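Two-arm work: the revised bench rules

The revised rules for shared benches at Ornden come into force in August. They apply to every station where two arms work over the same table, including the paper-folding task. Wahyudi Sopacua wrote them with Oi-ling Siu, and they replace the four pages most of us had pinned up since the Pralletti trials.

The main change concerns contact. When one arm is pressing on a sheet, the other must keep its fingers open and clear of the paper until the operator gives the go-ahead. Fingertips are to be checked for dust and stray fibres at the start of each session and again after 12 runs. Write the result in the log, even when there is nothing to report.
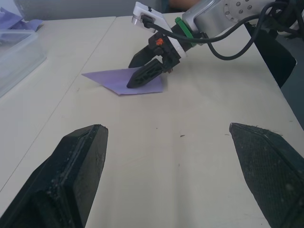 One gripper presses on a lavender sheet while the other stays open.

People are covered too. Anyone may stand near the table while the arms are powered, but hands stay off the tabletop until both arms have been stopped. Call out before you reach in, and wait for the operator to answer.

Supplies go along the back edge, outside the reach set for the task. Scissors lie flat. Spray cans keep their caps on.
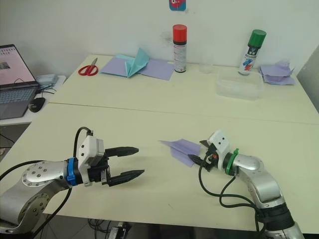 Cables are the part that drew most comments. Loops at the wrist are allowed, provided they have been checked through the full range of movement before the first run. Connectors on the floor must be looked at weekly, and faults go to Oi-ling under form 1347.

The Drekeck and Pärn sites will follow the same rules from the autumn. Comments on the wording should reach Wahyudi before then.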